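**Trenley opens its gates this November: a new time management game from Grosex**

TRUMMONT — Grosex, the small studio behind the canal-building puzzle game Surdu, is happy to share that its next game is nearly ready. Trenley is a time management game about running a busy ferry landing through one long, messy, good-natured year, and it comes out this November for Windows and Mac.

Players start with a single boat, a ticket window and a line of people who all want to be somewhere else. From there the landing grows. You sell tickets, load crates, patch the dock, feed the travelers (they get hungry fast!) and try to get the last boat out before the fog rolls in. There are 150 levels spread over 14 stretches of river, and each stretch brings its own weather, its own passengers and at least one new headache. The spring floods are a team favorite. So is the goat market, when half your passengers have four legs and none of them will stand in line.

"We wanted a game you can pick up after dinner and still be thinking about while you brush your teeth," said Beril Akgül, lead designer at Grosex. "My favorite moment is when the whole landing is humming along and you spot one tiny change that would save you two seconds, and of course you try it and everything falls apart. Then you hit restart, and you're smiling while you do it."

Levels can be played three ways. Timed play gives you a clock and a gold, silver or bronze finish. Relaxed play takes the clock away and lets you clear each goal at your own speed. Expert play tightens everything up and opens a set of extra tasks that aren't found anywhere else in the game. You can switch between the three at any point, even halfway through a stretch of river, and nothing you've earned is lost.

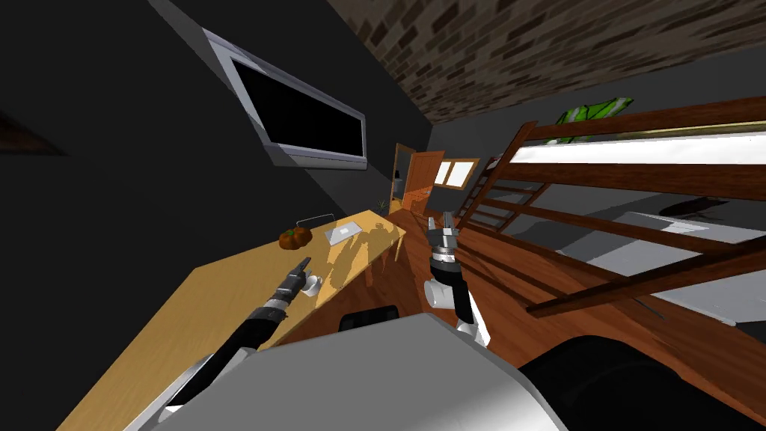
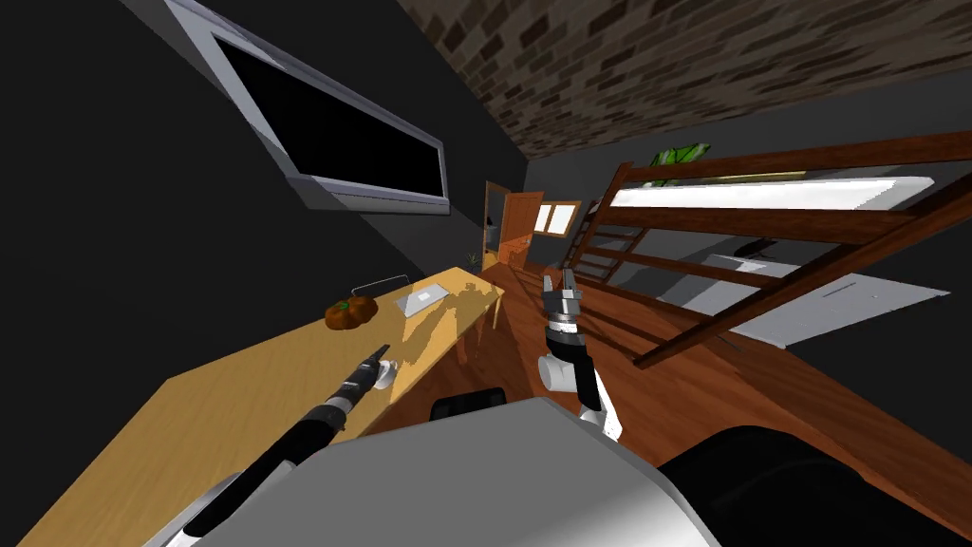

*Computer-rendered bedroom views, each with a light wooden desk.*

People who played Surdu asked for more to do between levels, and the team took that to heart. Trenley has a home island that you fix up with the coins you earn, starting with a leaky boathouse and working your way up to gardens, a bandstand and a lighthouse that you can paint any color you like. There's no store inside the game and no waiting on timers. One purchase gets you all of it, and it plays just fine without an internet connection.

The game also has five helpers who join along the way, each with a different knack. Some are quick on their feet, some can carry more, and one is slow at everything but keeps the passengers so cheerful that they hardly notice the wait. You take two of them into each level, and picking the right pair is a big part of the fun. Early players have been trading their favorite pairs back and forth for weeks, and a few of those pairs beat levels in ways the designers never planned for. The team has left nearly all of those tricks in.

"Somebody cleared the goat market with the two slowest helpers in the game," Akgül said. "I watched the replay with my mouth open. I still can't do it!"

Text size, button layout and game speed can all be changed from the main menu, and every level can be played with a mouse alone. Color-coded tickets also carry a shape, so players who have trouble telling red from green can sort a line just as quickly as anyone else. Trenley will be in English on the first day, with more languages to follow.

A free demo with the first stretch of river comes out ahead of the full game, and progress from the demo carries over. Reviewers and streamers who would like early access can write to the Grosex press desk, and players who want to help test the last few levels can sign up on the Trenley page.

**About Grosex**

Grosex makes time management and puzzle games from a shared office in Trummont. Its first game was Surdu. Trenley is its second.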